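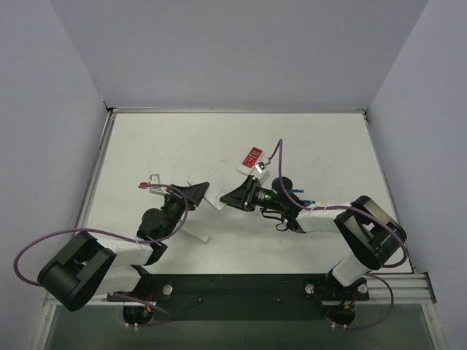 **Minutes, Illden Flood Recovery Working Group**
13 Mar 2025, upstairs room, Jacobs Street library

Present: Yaryna Levchenko (chair), Marthinus Potgieter, Oratile Mathebula, Vusumuzi Le Roux (minutes)
Apologies: Xolani Botha

**1. Previous minutes**
Agreed, with one correction. Item 4 should read "Trumora Road", not "Trumora Close".

**2. Public internet point**
MP reported that the temporary line at the rest centre was restored after the second outage. Use is highest between 4 pm and closing, mostly insurance claims and housing forms. Sessions are limited to 30 minutes when there is a queue. OM asked that the limit be waived for anyone on a call with an insurer. Agreed.

**3. Loan laptops**
50 laptops were issued in November. Seven have not been returned and the borrowers have moved out of the area. YL proposed writing once more and then closing the records. VLR asked whether the stored data could be wiped remotely. MP to check with the supplier, Curnari.

**4. Rehousing register**
Some 100 households remain on the register. OM noted that two versions of the spreadsheet are in use and that surnames are spelt differently in each, so families have been contacted twice or missed. The council copy will be treated as the master. No edits to the other copy after tonight.

**5. Support for helpers**
XB had sent a written note asking for shorter shifts on the enquiry desk. Discussion deferred until he can attend. In the meantime no one is to be rostered for two evenings running.

**6. Any other business**
Key to the side gate on Trumora Road is missing. Spare held by YL.

**Actions**

| Item | Action | Who |
|---|---|---|
| 2 | Amend notice on session limit | OM |
| 3 | Query remote wipe | MP |
| 3 | Final letters to borrowers | YL |
| 4 | Lock second spreadsheet | OM |
| 5 | Carry forward to next agenda | VLR |

Meeting closed 8.40 pm. Next date to be circulated by email.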